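**Thread: shelf over the desk – how much is too much??**

**fokundale_khang**
Right, desk moves are coming, we've all got the same cubicles at the Fokundale office, wall shelf over the desk, frosted panel at the back. Mine is rammed. Books, binders, old magazines, the lot. Started bowing? maybe. Can't tell.

Want to know what people do with theirs before I chuck half of it. Got till February 7, 2019 to be sorted.

– Khang Triệu, 2nd floor

**azra_v**
Chuck the magazines. All of them. Next question.

**slavicat**
Don't chuck the magazines!! I go back to mine all the time. Put them flat in piles at one end and use them as a bookend for the upright ones. Saves buying bookends.

**azra_v**
When did you last open one, Slavica

**slavicat**
Last week. The Ferov pricing thing was in there and nowhere else.

**hrvoje_dj**
Flat piles are a pain. You always want the one at the bottom. I stood everything up, spines out, binders left, books right. Took a lunch hour. Haven't touched it since, which says something about how much I needed any of it.

Khang how many have you got?

**fokundale_khang**
Counted last night because I'm sad like that. 108 items incl. binders. Azra has more I bet

**azra_v**
I have 2 binders and a dictionary. Try again.

**kresimir_vasic**
265 on mine when I handed over the old desk at Drekance. Did an inventory for the handover, so that's a proper number. Got it down to 202 and thought I was a hero. Then the new place had a shelf half the length.

What worked in the end:
- binders older than the current contract – archive box, label on the short side
- anything with a digital copy – gone
- anything borrowed – back to whoever (embarassing, one was Hrvoje's)
- leave a hand's width free at one end or you'll never get a book out again

**hrvoje_dj**
WHICH ONE

**kresimir_vasic**
The Jankauskaitė one on contract law. It's in your tray. Been there two days.

**hrvoje_dj**
ah. ok. ta

**slavicat**
Don't agree about digital copies. Half our scans are wonky and you can't read the tables. Keep the paper untill somebody's checked the scan page by page.

**kresimir_vasic**
Who's checking them though. Me again?

**slavicat**
Well I'm not. But then don't bin them either.

**azra_v**
This is how you end up with 265 things on a shelf.

**fokundale_khang**
lol

Separate thing – weight. Does anyone know what those shelves take? Mine's right over the monitor and I'm a bit nervous.

**hrvoje_dj**
No idea. Ask facilities, don't guess. Heavy binders near the brackets, light stuff in the middle, that's what I'd do anyway. And move the monitor forward a bit if the stand lets you.

**azra_v**
Facilities will say "reasonable load". They said that to me about the filing cabinet. Not helpful.

**slavicat**
It's not just the shelf though is it. Desk underneath matters as well. If the desk's full you start putting things up top that have no buisness being there. Cups, tape, chargers. Clear the desk first THEN do the shelf. I said this last time we moved.

**kresimir_vasic**
Other way round. Shelf first, so the desk stuff has somewhere to go.

**slavicat**
No no no. Then you've just moved the mess up a level.

**fokundale_khang**
ok, a packed one

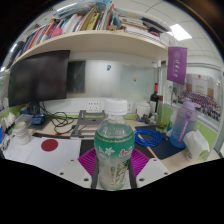 Same shelf, same green-label bottle
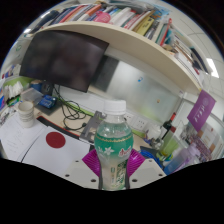 Colour order is what I'd try first, before throwing anything out. Not rainbow, just binders by job and a colour per job, so you can grab one without reading spines. Look at the spines in both of those, red, orange, white, blue, all sorts, and nothing to say which goes with which. The second one's got paper cups on the left of the desk too, plus a blue tray over on the right, so that's Slavica's point about the desk I suppose.

**slavicat**
THANK you. Cups to the kitchen. Go from there.

**azra_v**
Colour per job only works if everyone buys the same binders. We get whatever's cheapest that month.

**hrvoje_dj**
Stickers on the spine then. Cheap, peel off after. I've got a roll left over, come and get it.

**kresimir_vasic**
+1 stickers. Still say shelf first. And measure the new shelf before you pack, Khang, please, I didn't

**fokundale_khang**
Measuring tomorrow. Hrvoje I'll come by for the stickers after lunch. Magazines – keeping one year, rest go. Sorry Slavica

**slavicat**
Leave them on my chair.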